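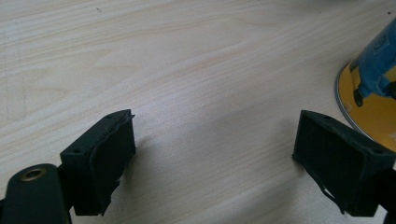
The two fingers with their pads, open over the bench top.

Donbridge hand-held gripper with wrist camera: pads, view and grip

Reading time: 4 minutes

Donbridge sells this gripper as a hand-held unit for recording manipulation tasks, with a fixed camera looking down over the fingers. I have compared it with the Pletora two-finger unit we used until April. Both were run on the same household objects, by the same operator, with the same recording software.

Fingers and pads

The fingers are plain black blocks with black pads on their inner faces. Two small screw holes are visible on top of each block, and brass-coloured rings are set into the mechanism. The blocks themselves are stiff enough. I could not feel any flex when closing on a full tin, and the Pletora fingers do flex slightly under the same load.

The pads are the weak point. The edge of the left one is frayed, with a lip curling outward along the top, and the right one is lifting along its lower edge, where a thin lighter strip shows. The review unit had done 127 recorded grasps by then. The Pletora pads are harder, grip less well, and looked much the same after 200.

Replacement is simple: peel, clean the face with alcohol, press on a new pad and leave it overnight. Donbridge supplies one spare pair. Two would be more realistic. A shallow lip moulded into the block would protect the top edge, and I would like to see one on the next revision.

Camera view

The camera position is good. Both fingertips stay in view at every opening, and the gap between them is easy to judge against a plain table. Objects at the corners are cropped early, so the approach has to be planned with the target already near the middle. Pale wood with a slight gloss gave bright patches but no lost detail on the fingers.

Clear plastic was harder. With a transparent cup between the fingers, the rim and the ridges near the base come through well enough, but whatever stands behind the cup shows through it too. Moulded lettering on the base was unreadable. The Nernilel tracker we run on the recordings lost the cup outline in 13 clips out of 47. It had no trouble with printed containers.

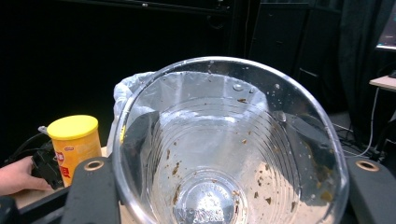
Grip on thin-walled objects

The trigger is progressive over the first half of its travel and abrupt after that. On a disposable cup, the usable range is short. With practice it can be held without denting the wall, but the Pletora unit is easier here and needs less concentration. On rigid canisters the order is reversed, and the softer Donbridge pads hold with noticeably less force.

Mounting and cables

The Moncrieff bracket fits without an adaptor. Cable exit is at the rear and has no strain relief, so a tie is needed on the handle.

Verdict

Better view and better hold on rigid objects than the Pletora, with pads that should be treated as consumables. For mainly thin or transparent items I would keep the Pletora. The Donbridge stays on our bench for everything else, with a second set of pads on order.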